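Girkis Shared Workshop - Gripper Build Group
Minutes of the May meeting

Meeting opened at 6:30 pm. Consuelo Cabrera chaired and took notes.

1. Minutes of the last meeting

Accepted with one fix. The spring order was placed with Honov, and the earlier minutes had it under Boros.

2. Left and right grippers

Both hand-held grippers are now built to the same drawing. The left one had its trigger return spring changed after the last meeting and the pull is lighter. The right one still has the original spring. Consuelo would like them to match before any more recording is done. Agreed to change the right one too. Spare springs are in the Zullov drawer with the M3 screws.

Cable routing was brought up again. The current path through the handle works but is slow to assemble. Left as it is for this version.

3. Soft items 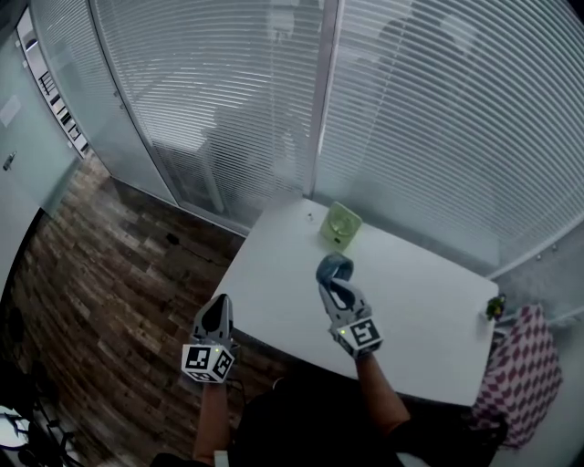

Soft items remain the hardest part of the task list. The arm we are building at the far bench will learn from what we do by hand, so the hand-held work has to be steady first. A rigid block is easy to close on and easy to let go of. A dark, soft piece like the one in the right gripper gives very little back through the trigger, and two members said they squeeze harder than they need to. The marker cubes have to stay in view during all of this, and turning the wrist too far hides them.

Agreed:
- Close slowly on cloth and straps, and hold for 2 seconds before lifting.
- Keep the other gripper open and low until it is needed.
- Note any dropped item on the sheet and carry on with the run.

The target is 100 clean runs on soft items. We have 18 so far. There was some talk of lowering the target, but it was left alone.

4. Finger pieces

Four new finger pieces have been printed in the stiffer Boros filament. They fit, but one needed sanding at the root. The pointed shape stays. A wider tip was suggested for flat items, and Consuelo will draw one up if there is time - it is not a priority.

The white body shells are fine as printed. Please do not drill them for extra mounts without asking first, as we have no spares at the moment.

5. Gripper cameras

The view from the gripper camera is very wide. It takes in the gripper's own body along the bottom, and it reaches the ceiling and the air-conditioning unit when the tool is tipped up. Anyone leaning over the work will be in the recording as well. Faces are to be blurred before files go on the shared drive.

Reflections in the glass partition were discussed. Members agreed to keep the blinds down behind it and see if the tracking gives any trouble.

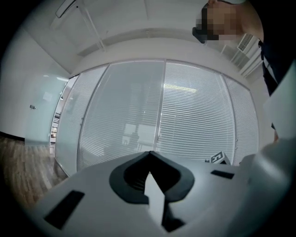

6. Action items

Consuelo - change the spring in the right gripper; update the drawing.
All - soft item runs, filled in on the sheet the same day.
All - return hex keys to the Zullov drawer.

7. Other business

The Honov invoice has been paid. The next order will include servo horns and one more roll of filament for the arm.

Meeting closed at 7:40 pm.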